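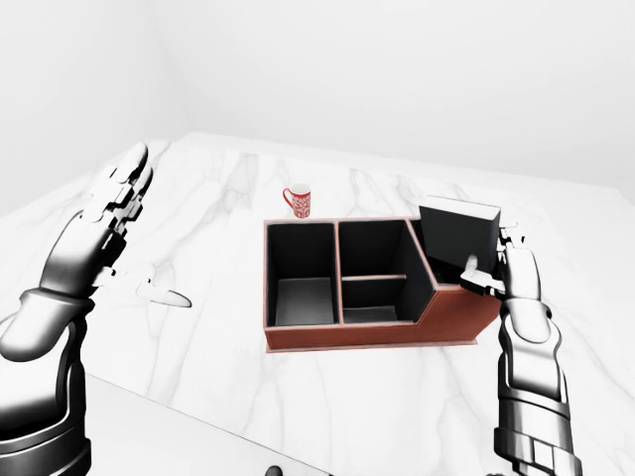
Can the Skondorix hand package be tried on a task before any hardware is bought?

The simulation license is sold separately from the hands and runs the same controller, so a task can be built and tested first and the hardware ordered later or left out.

Products > Skondorix > Two-Hand Package > Gallery

Overview | Gallery | Specifications | Licensing | Support

Skondorix Two-Hand Package: Desktop Tasks

This gallery covers the desktop task set supplied with the Skondorix two-hand package. The set contains 20 tasks, all performed at table height by a fixed pair of arms with five-fingered hands. Images are rendered directly from the simulator at default lighting. No compositing is applied.

Desk organizer, right hand

Simulated. The right hand holds a black rectangular block just above the lower right section of the organizer, fingers over the right edge of the block and thumb against it from the left. The left hand is raised and open. The tabletop is white marble with gray veining.

Notes on the task

The organizer task is listed as D-6 in the task index. It can be run in either direction, insertion or removal, by changing one line in the task file. The block and the organizer are separate rigid bodies. Contact between them is resolved at the same rate as contact between the fingers and the block, so a block that touches the rim will tilt in the grip and has to be corrected or released.

Success on insertion is scored when the block is inside the target compartment, at rest, with no finger in contact. Dropping the block from above the opening is permitted if it comes to rest inside. Moving the organizer beyond the tolerance in the task file ends the run. The default tolerance is tight and most new users loosen it during the first week.

The left hand is free in D-6. The controller accepts commands for it at all times, and it may be used to steady the organizer. Scoring does not take this into account. Users who want a strict one-hand version should lock the left arm in the setup file.

Background objects can be moved, swapped or deleted without affecting the score. Table surface and wall color are set in the same block of the file. Changing the surface changes its appearance only; friction is a separate value.

What the package includes

The standard license covers the simulator, the 20 desktop tasks, the hand and arm models, and one year of updates. It permits 32 parallel runs on a single machine. A larger allowance is available under the Plurham license, which also adds the kitchen and shelf sets. The reference log supplied with the desktop set holds 3278 completed runs in plain text, with joint positions, contact events and final score for each. Failed runs are kept in a second log.

The arm models are provided by Sketalley and are covered by a separate agreement, included in the download. They may not be redistributed.

Known limits

Finger surfaces are modeled as rigid. Soft fingertip pads are planned but have no release date. Thin flat objects, such as cards and single sheets, are not handled well and have been left out of the desktop set. Cables are not supported.

Joint wear and motor heating are not modeled. Run times in the simulator should not be used to plan duty cycles on hardware.

The task file format changed in the September update. Files written for the earlier format will load, but the tolerance values are read as millimeters where they were previously read as centimeters. Check them before running.

Task design: Trygve Granström. Contact model and scoring: Eilif Westerberg. Gallery text last revised December 2018.

Related items

Skondorix Single-Hand Package
Plurham License: Terms and Run Allowance
Sketalley Arm Models: Agreement and Download
Abdelaziz Adapter Plate for Bench Mounting
Task File Format: Changes in the September Update
Reading the Reference Log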